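Income share agreement vs. private loan for a certificate program, am I missing something?

Posted in: Paying for School > Alternatives to Loans
258 views

ferncreek_dad
My daughter got into a nine-month technician certificate program and the school is pushing an income share agreement through a company called Clillent. Pitch is the usual one: nothing up front, you pay a percentage of your income after you finish, and only if you make over a certain amount. The rep kept saying "we only win if she wins." I've bought enough used cars to get nervous when somebody says that.

The other choice is a private loan from Pleltico, fixed rate, cosigned by me. I can read a loan. I know what the payment is and when it ends. The share contract is 31 pages and I've been through it twice and still couldn't tell you what she'd owe in total.

Has anybody here signed one of these? Not looking for the brochure version.

quarterpast
Signed one in 2021 with a different outfit. Before anyone here can help you need to post four things: the percentage, the income floor, the number of payments, and the cap. If the rep can't say the cap out loud in one sentence, leave.

ferncreek_dad
Eleven percent of gross. Floor is $40,000. 48 monthly payments. Cap is 2 times the "funded amount," and the funded amount is defined in an appendix that wasn't attached. I've asked for it.

quarterpast
So you don't have the cap. You have a multiplier on a blank.

Gross is the other one to watch. Eleven percent of gross feels like fifteen of what lands in your account. I was fine with the number on paper and then the first payment came out and I had to redo my whole month.

ohm_on_the_range
I'll take the other side, since this board always piles on. I had a share agreement, finished my program, and spent seven months working a counter job under the floor. Paid zero. No interest building up, no calls. With a loan I'd have been in default or borrowing from my mother. When I did get hired I paid $400 a month and it stung a little, but I could afford it because I had the job.

People compare the ISA to the loan in the case where everything goes right. Compare them in the case where it goes wrong.

tallgrass88
Okay, but did those seven months count toward your 48, or did they get tacked on the end?

ohm_on_the_range
Tacked on. There was an outer limit, though. I think it was eight years and then you're released no matter what.

tallgrass88
Right, so "paid zero" means "paid later." It's a pause button. I agree that's worth something. It isn't free, and you can bet it's priced in.

ohm_on_the_range
Insurance is priced in too and I still buy it.

deskdrawer
What's the actual placement rate at this school? All of this depends on it and I don't see it anywhere in the thread.

ferncreek_dad
Their page says 91 percent of graduates are "working or continuing education within the year." I asked what share are working in the field and over the floor. The rep said she'd "circle back."

deskdrawer
"Or continuing education" is doing a lot of lifting in that sentence. If they enroll you in their own advanced module, are you placed? I toured a program that counted its own teaching assistants.

Also within WHICH year. And graduates only, so everybody who dropped out in month three is gone from the math. Ask for starters, not graduates.

quarterpast
And ask what happens to the contract if she's one of the ones who drops out in month three. Mine prorated the first half and then after the halfway point you owed the full share. That was in paragraph nineteen or so.

mrs_pendulum
I work in a financial aid office (not at a place that offers these) and I'd push back a bit on the idea that the private loan is the plain, honest choice. Read the Pleltico note as hard as you're reading the other one. Does it have any hardship forbearance? How many months, total, over the life of the loan? Is there a cosigner release and what does it take to get it? Parents tell me "I'm only on there for the first couple of years" and then they're on there for ten.

ferncreek_dad
Fair. Release after 36 on-time payments "subject to review." I don't love "subject to review."

mrs_pendulum
Nor should you. Ask how many they approved last year. They probably won't answer, but write down that they didn't.

tallgrass88
What does the program cost in cash? Sometimes the sticker price is higher if you take the share agreement.

ferncreek_dad
Cash price $13,900. I don't know the ISA price because of the missing appendix. There's also a Rizzi grant, which is a local employer thing, that would take $3,124 off, but the school says the grant "can't be combined with deferred tuition products." It can be combined with the Pleltico loan.

tallgrass88
Well there's your answer. They're charging you $3,124 to use the ISA before the first payment. Add it to the cost and run it again.

ohm_on_the_range
I'd still run it for a bad year and not only a good one. But yeah, losing the grant changes it for me too.

deskdrawer
Is the program any good, though? Everybody's arguing about how to pay for it. What do they do for nine months?

ferncreek_dad
Automation and equipment tech. Lunar is the name of the track, don't ask me why. Half classroom, half bench time. She likes it and she's picky. My doubt is whether a local shop hires off a certificate or wants the two-year degree, and I've gotten three different answers from three shops.
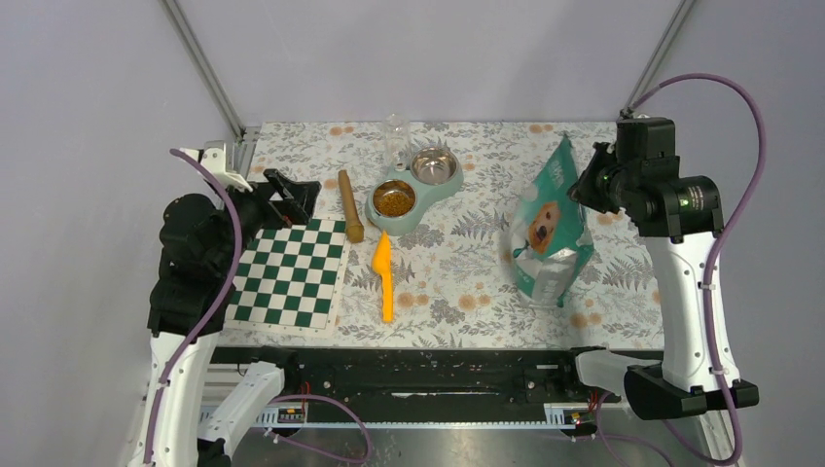

Two arms and a checkered board on a flowered tablecloth

deskdrawer
Bench time I believe in. I'd call more shops. Don't ask "would you hire someone with this certificate," because everybody says sure. Ask how many people they have on the floor right now who came from it.

wrenhouse
Coming in from the hiring side, small plant, one location. We've taken two people from certificate programs and both worked out, and we've turned away plenty. I couldn't tell you how any of them paid for it. What I'd be careful of is the start date. If she begins in July she's finishing in spring, and that's a decent time to look around here. A fall finish is slower for us. If the floor is $40,000, our starting pay clears it with overtime and doesn't without, so find out whether overtime counts as income under that contract.

quarterpast
It counts. It always counts. Side jobs did too in mine, I had to send in tax returns every spring.

ferncreek_dad
Checked, overtime counts. So does "any other compensation." She sells baked goods on the side, so I guess Clillent gets eleven percent of the banana bread.

mrs_pendulum
Has anyone mentioned the community college? If there's an equivalent there she may be able to use federal aid, and that comes with better protections than either of the things you're looking at. Slower, and the schedule is worse, but please at least price it.

ferncreek_dad
She wants nine months and done. I'll price it anyway.

Update: the appendix came. Funded amount is $15,600, so the cap is $31,200. The rep described this as "generous downside protection." I've asked for the placement numbers again, in writing, by starters.

tallgrass88
$15,600 against a $13,900 cash price. So it is marked up.

ohm_on_the_range
I'm not going to defend that one. Mine was capped at one and a half and the tuition was the same either way. They aren't all the same contract.

quarterpast
Whichever way she goes, get the dropout terms in an email before she signs anything. And keep a copy of the placement page as it looks today, the one at my school got reworded after I enrolled.

Last reply May 2025. Log in to post.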